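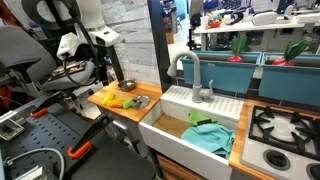

Convocatoria de participantes: ordenación de cocinas de juguete
Referencia 2871

Kenard busca 16 personas adultas para un estudio sobre la colocación de menaje y alimentos de juguete en una cocina a escala reducida. No se requiere experiencia previa. Quedan excluidas las personas con daltonismo no corregido.

Tarea
Cada participante dispone los objetos sobre la encimera según una lista escrita y los devuelve después a su posición inicial. Se registran el orden elegido y la duración.
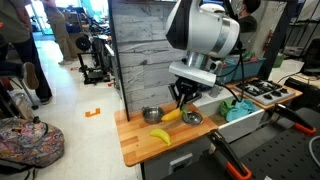 El material es común a todas las sesiones y no puede sustituirse. Incluye recipientes metálicos pequeños, alimentos de plástico y paños. Los dos plátanos amarillos de la encimera se tratan como piezas distintas, y los paños verde y turquesa del fregadero no forman parte de la lista.

Condiciones
Dos sesiones por persona, en días diferentes, durante el mes de octubre. Se trabaja de pie.

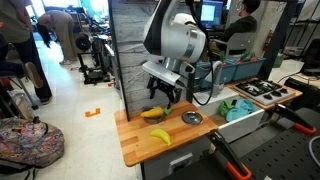 La asistencia a ambas sesiones es obligatoria para percibir la compensación. Los datos se tratan de forma seudonimizada.

Inscripción
Solicitudes a Capucine Caron, indicando la referencia y la disponibilidad horaria.
Responsable del estudio: Mounir Kettani.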